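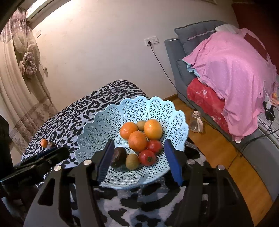
Course Handouts: Work and Automation, Unit 2

Mixed Produce Handling and the Changing Job of the Packer
Prepared by Sheena Gourlay for the fall session. Revised October 19, 2024.

Fruit of different kinds in one basket remains a hard case for automated picking. Oranges, kiwis, tomatoes and an avocado differ in size, skin and firmness, and a grip that suits one may bruise another. A two-finger gripper with ribbed pads must be closed with a force chosen for the item, and that choice still draws on what packers know.

Case for discussion: Pestlow

The Pestlow packing house at Ovport employed 186 people when its first automated line opened in September. Of these, 80 worked at the mixed-basket tables. No position was cut in the first season, but duties changed. Packers who had filled baskets by hand were assigned to show grips to the system, to clear stopped lines and to check finished baskets.

Asger Hauksdóttir, who interviewed the table staff, reports two main concerns. Pay grades had not been rewritten to cover the new duties. Staff also found that watching a line was more tiring than packing, and asked for shorter turns.

Terms to know
Demonstration: a task carried out by a person so that a machine can be trained on it.
Exception: an item the machine passes back to a worker.

Reading: MacKinnon, chapter 2. Students should come prepared to say who at Pestlow ought to set the pace of the line, and under what agreement.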